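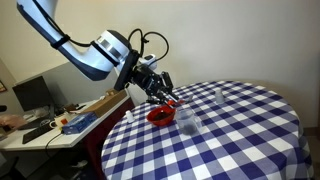

Painted designs on glazed stoneware last longest when the surface is fully free of grease before the first stroke is made. Wash the plate or mug in warm water with a small amount of dish soap, rinse it twice, and leave it to air dry on a rack. Cover the work surface before opening any paint; a checkered tablecloth, such as the blue and white one on the round table, also gives a set of straight lines by which a border can be judged. Place a sheet of clear plastic over the cloth if it is to be used again for meals.

Preparing the design
Draw the design on plain paper at full size. Rub the back of the paper with a soft pencil, tape it to the piece, and trace over the lines with firm pressure. Faint marks are sufficient. Errors may be removed with a damp cotton swab before painting begins.

Applying the paint
Stir the paint slowly - shaking introduces bubbles that remain visible after baking. Apply two thin coats and allow the first to dry to the touch before adding the second. Keep all paint at least one inch below the rim of a mug and away from any part of a plate that will touch food.

Setting the color
Allow the finished piece to stand overnight. Place it in a cold oven, set the oven to the temperature printed on the paint label, and begin timing when that temperature is reached. Most household paints call for a setting well below 400 degrees Fahrenheit. Turn the oven off at the end of the stated time and leave the door closed until the piece is cool.

Care
Painted pieces should be washed by hand with a soft sponge. Scouring pads and long soaking will lift the edges of the design.

Revised Saturday, July 8, 2023, by Elīna Kļaviņa for the Trunholm Home Crafts Office. Printed copies of this page may be requested as Leaflet 341.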